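From: Josiane Fleury
To: Parenley household list
Date: 24/09/2019
Subject: Re: [parenley-home] Folding on the bed, and fitted sheets that creep

Pelard wrote:
> Two questions from our end. We do all our folding on the kitchen
> table and it's a nuisance, everything has to be moved before tea
> and it never gets finished. Does anyone fold on the bed instead,
> and does it mark the sheets? Second, our fitted sheet comes off
> the corner at the head end every couple of nights. The mattress
> is a deep one. I've been told to buy the clips but I'd sooner
> not if there's another way.
>
> Also does anyone still have the list of what goes to the op shop
> and what goes in the rag bag? It was posted in March, I think.

I'll take the folding first.

We've folded on the bed for a couple of years now and I wouldn't go back to the table. The bed is a better height for me than the table was, and I can walk around the end of it. I strip off whatever is on top, pull the fitted sheet flat and work from the foot end. Clothes with any length in them, trousers and long sleeves mainly, can be laid right out, which I never managed on the table without one end going over the side.

As for marking the sheets, no, not from clean dry washing. New dark jeans I do somewhere else until they've been through the wash a few times. I had a pair leave a faint blue smear on a white pillowcase and it took 2 washes to shift.
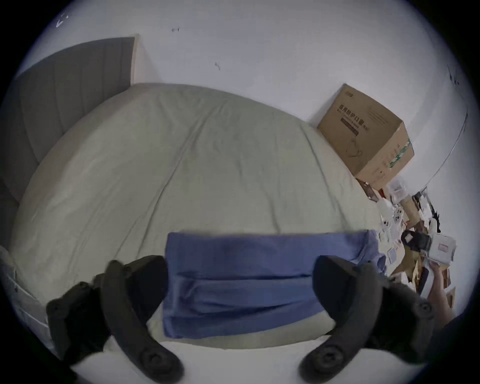
Folding into a flat rectangle is what I do with nearly everything now, shirts and towels included. It took me a while to stop rolling things, which I'd picked up from my sister, but rolled things never stayed rolled in our drawers. Plain colours on a pale sheet are easy to work with, like the blue on the sage green there, and you can pick out the edges without putting the big light on. One side of that one is a bit rumpled and has a loose corner. I don't fuss over that sort of thing with everyday washing. If it goes in the drawer and comes out wearable, that's enough.

I put the folded things down near the foot and build the piles there, one for each person, then carry each pile to its room. If I leave the piles for later they end up on the chair, and then it's the next wash day and they're still on the chair.

For bigger or floppy things it's much quicker with two people. You each take an end, pull it out to its length, give it one good shake and then bring the ends together. It gets a lot of the creases out of cotton before it's been folded at all. I stopped ironing the kids' things when we started doing that. On my own I hold one end down under my forearm and smooth away from myself with the other hand, which works nearly as well on anything shorter than a bath sheet.
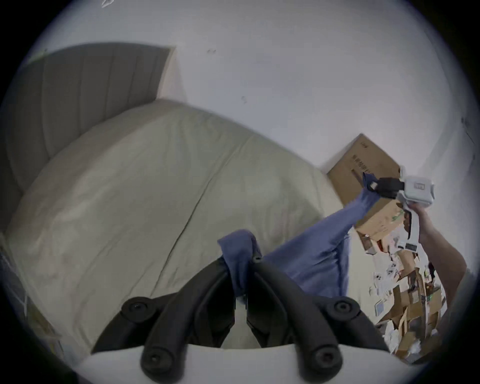 Blue cloth held at both ends and pulled out above the bed.

Now the fitted sheet. The ones that creep are nearly always too shallow for the mattress. Measure the depth at the side with the topper on, if you have one, and then look at what it says on the packet. Ours was sold as a deep sheet and it wasn't. I ended up ordering a pair from Ferrand and they've held, though I can't say how they'd go on a mattress deeper than ours.

Before buying anything, try this:

Do the two head-end corners first, then the foot. Most people start wherever they happen to be standing.

Tuck the elastic well under, a full hand's length, and lift the mattress to do it. Pulling it round the corner won't get it far enough.

If there's an upholstered headboard hard against the mattress, pull the bed out a little while you do it. You can't get a hand down there otherwise – I skinned my knuckles twice before I worked that out.

Don't tumble dry the sheets hot. The elastic goes and then no amount of tucking will help.

I did try the clips, the Porkisis ones. They hold well enough but they have to come off every wash and I lost 2 of the 8 inside a month. If you've a spare set of sheets and don't change them often, they might suit you better than they did me.

The March list is message 294 in the archive. The only change I know of is that the op shop no longer takes pillows, even new ones in the packet. Towels with frayed edges are still fine for the rag bag, and please cut the buttons off shirts before they go in. I have a jar of the buttons here if anyone is short of one – mostly white, a few navy.

Could whoever has the long drying rack let me know when they're finished with it? I'd like it for the blankets before the weather turns.

Josiane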